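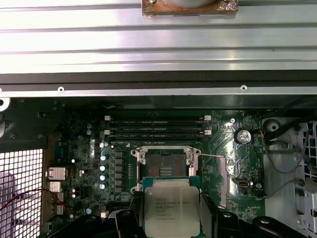 Figure 4. Gripper holding a CPU below the open socket.

Search this manual Go

4.2 Planning and ordering a board assembly cell

Complete these steps before sending the order form to Cultholm.

1. List each processor type the cell will handle. Enter the package width and the socket type on line 1 of the form.
2. Measure the clearance between the socket and the nearest tall parts. Memory slots, chokes and capacitors limit finger travel.
3. Select a finger set. Order one spare set for each arm.
4. Budget for the wrist camera as a separate item. It is not included in the base price.
5. Enter the yearly volume. Below 4000 boards, one Stutemis arm is sufficient.
6. Reserve 16 hours for set-up and operator training.

Note: Finger pads are a consumable. Plan for replacement every 1000 placements. Order part 1727.

CAUTION: Socket contacts bend easily. Include the cost of scrap boards for test runs.

CAUTION: Do not order fingers from outline drawings alone. Send a sample board.

Filed under: Planning & Purchasing > Grippers

© Cultholm | Contact sales: Darcy Perron | Back to top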